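Waiting for the work card: a talk with Melaniia Ivanyshyn

27 October 2018

Melaniia Ivanyshyn has filed immigration papers for other people for 21 years. Her office in Kemthorpe has two rooms, one printer and a long shelf of blue folders. When I came, she was on the phone with a man whose work permit would expire before the new one could arrive.

"He sent the renewal late," she told me after she hung up. "He is a good worker and his boss likes him. But the boss cannot keep him on the schedule with an expired card. This is the call I get most often."

I asked her what people misunderstand about the renewal of a work permit. She answered quickly.

"They think the receipt is the same as the permit. For some categories, the receipt notice gives extra time. For others it gives nothing. You have to look at the category code on the card, and compare it with the code on the notice. If these two do not match, please ask somebody before you show it to your employer." 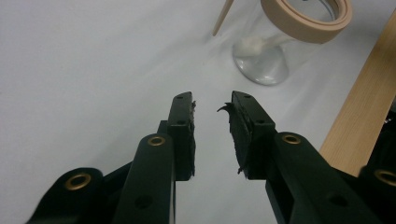
A closer look at the tabletop.

She keeps her own record of waiting times. The longest case in it took 142 days, and it was delayed by a missing signature on the last page. "One signature," she said. "The whole packet came back in the mail, with the check still inside."

Her clients come from many trades. Some clean offices, some drive, some have degrees and work in laboratories. She said the form does not become easier with education. People with degrees often write too much, and explain things which the form did not ask.

Moving is another problem. A client moved in April and told the post office only. His card went to the old apartment, and he had to apply for a replacement. Now Melaniia asks every client for the address two times, at the start and before mailing.

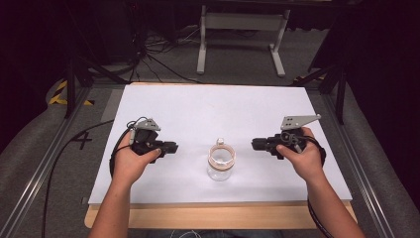

Darlene Arsenault remembers that advice differently, and told me by phone that a second question about the address is not enough, and that people should make copies of every page before the envelope is closed. "I lost four months to a packet I could not prove I sent," she said.

Melaniia agreed when I repeated this to her. She also wants people to use mail with tracking, and to keep the slip together with the copies.

Before I left, I asked if she is ever tired of this work. She thought for a while.

"I am tired of the staples," she said. "The people, no."

Her next client was already at the door, with his papers in a plastic bag.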